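Sunday at the Honosa Open House

My husband thinks I'm a little crazy for giving up a whole Sunday to go look at robots, but I had been hoping for a spot at the Honosa open house ever since they announced it back in June, and when the email came I said yes before I'd even checked the bus times. (There is one bus. It takes its time.)

The visit was October 9, 2022, and they let us in by groups of 18. Ours was led by Kanako Hirose, who had clearly given the same talk several times that day and still seemed to enjoy it. She started us off with coffee, bless her, and then took us down the hall to see the Fikden, the housekeeping robot they want to rent out to small hotels and senior residences by the month.

I had expected a factory sort of room with yellow lines on the floor. They have set theirs up with carpet and upholstered chairs instead, like a lounge, and I liked that very much. My mother's residence looks a lot like it.
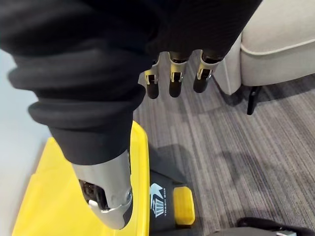
The arms wear black fabric sleeves, and I asked about those, being a person who sews. Ms. Hirose told me they come off for washing and that a spare set is part of the rental. The fingers are bare metal at the joints with rounded black tips, so I suppose you'd want to keep them away from anybody's good sweater!

Kazuhiro Hattori, one of the engineers, took the questions after that, and he was very patient with us. A gentleman who runs an inn asked what it costs, and the answer was 522 dollars a month on a one-year contract, with 4 service visits included. Setup is extra. Training the staff takes about 17 hours, which made the gentleman sigh out loud — he has two people on staff and one is his sister.

Would I recommend it? For a private home, no, and they don't offer it for that anyway. For a place with long hallways and a short staff I'd at least ask for the trial month. I brought home the brochure for my mother's director, along with a very nice tote bag. If you go, wear comfortable shoes and eat first, as the café next door is closed on Sundays.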